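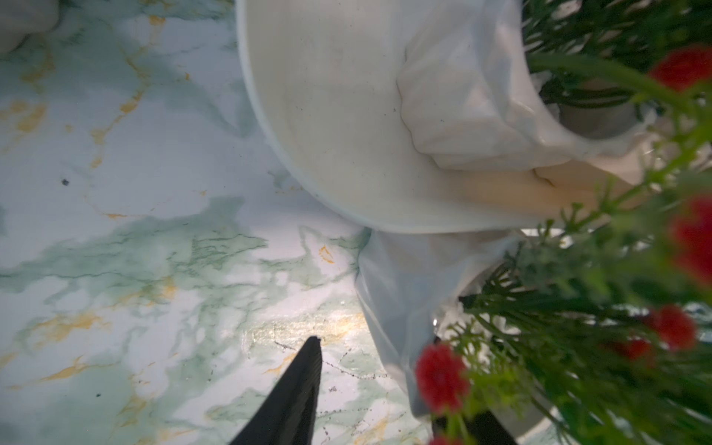

Jummai Shehu wrote under my February post that I should stop buying samples and just live with the bare plaster for a year, and that a hallway will let you know what it wants if you leave it alone long enough. Jummai, I love you for this, and I did try. I lasted nine days. Every time I came down the stairs in the morning there was that big patchy wall with the ghost of the old border still on it, and I'd be back at the kitchen table with my samples spread out before the coffee was done.

So we are papering the hallway! I have wanted wallpaper since I was a little girl at my grandmother's house, where the upstairs bedroom had roses so large and so pink that I used to pick one out before falling asleep and give it a name. My mother couldn't stand that room. She painted everything we ever lived in a color she called "parchment," and I think I have been making up for it ever since (my husband would say he is the one making up for it, he carries the ladder).

I started out sure I wanted a green. Then I was sure I wanted a stripe, and I sent away to Moder for a stripe, and it came and made the hall look like a mattress. The Bhattacharjee samples were gorgeous, thick as a good envelope, and at $217 a roll I pinned one over my desk and sent the rest on to my sister. After that came a long spell with a little brown trellis from Jelen that everybody liked and I couldn't get excited about. Everybody liking it was part of the trouble, I suppose. I wanted a paper that would make somebody stop with one arm still in their coat.

What I keep coming back to is blue. A real blue, the kind you'd get out of a crayon box, with flowers on it that are a bit silly.

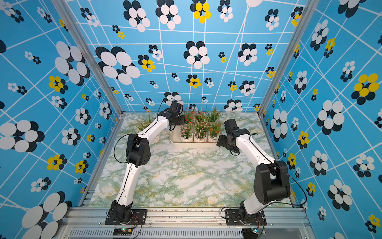 Sky blue, thin white lines, and flowers scattered all over.

My worry with a pattern like that was the lines. Our house was built by someone who did not own a level, and anything with a grid will tell on a crooked wall right away. Unnur Ketilsson, who hung paper for years before her shoulder gave out, came by for soup and stood in my hall with her head tipped to one side. She said to drop a plumb line at the front door, hang the first strip off that, and let the last corner be as ugly as it likes, behind the coats. I have thought about that advice more than I've thought about most sermons.

She also said to buy one more roll than the math tells you. I have done the math three times now and had a different answer each time, so I will be buying two.

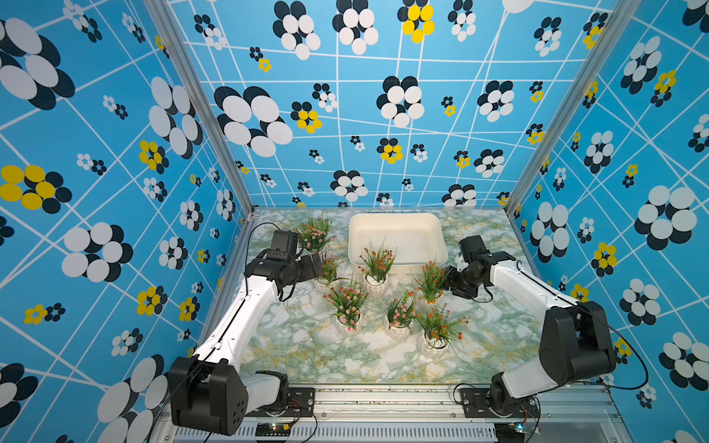

What about the ceiling?

I knew somebody would ask. It's staying white for now. My sister is in favor of carrying the pattern right up and over, and I can see it, I really can, but I'm the one who'd be on the ladder with paste running down my sleeve. If the walls go well we'll talk about it in the fall. I've also got half a can of a soft yellow left from the pantry that might do for the trim, or might be much too much, and I'd be glad to hear what you all think before I open it.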